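Two arms, one budget: how Lụa Phùng plans a robot purchase

Lụa Phùng has been buying equipment for the household tasks lab at Grurell long enough to have strong feelings about cable clips.
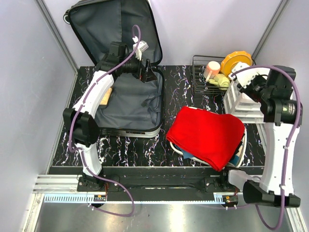
"People come to me with the price of the arm," she says, pouring us both more tea, "and I always ask, lovely, and what is it going to stand on?" When the lab moved from one arm to two, the second arm was the easy part of the request. The rail, the side panels, the steel floor and all the little brackets went on a separate sheet, and that sheet kept growing well into September.

She had quotes from two suppliers, Zostemano and Vomen, and she liked both of them (she is still on friendly terms with the one she turned down). Zostemano was cheaper on paper, but charged extra for spare gripper fingers. Vomen put a set in the crate. "I'm a simple person, I like a spare part I can hold in my hand," she says. Vomen got the order.

Then there are the props, her favorite subject by a long way. Suitcases, cups, plates, dish racks, baskets, towels – her first plan gave all of that a line of $200, and she laughs about it now. The year's total came to $2,837, spread over 76 receipts, and she kept every one of them in a shoebox before someone kindly showed her the scanner.

"You want things from a real house," she says. "A plate with a fancy edge is a different job from a plain one, and a soft towel is different again. So you buy a few of each, and you buy them twice, and you find a shelf."

Her advice to a smaller group planning a first cell is to write down the tasks before calling anyone. Folding and packing need reach and a good wide table. Dishes need a grip you trust. At Grurell they keep that list in a shared planner named Âu, and no quote gets opened until the list is done.

She is working on next year's figures now, and the prop line has its own page. I asked if she had a number yet. "Ask me after I've been to the thrift store," she said, and went to find her coat.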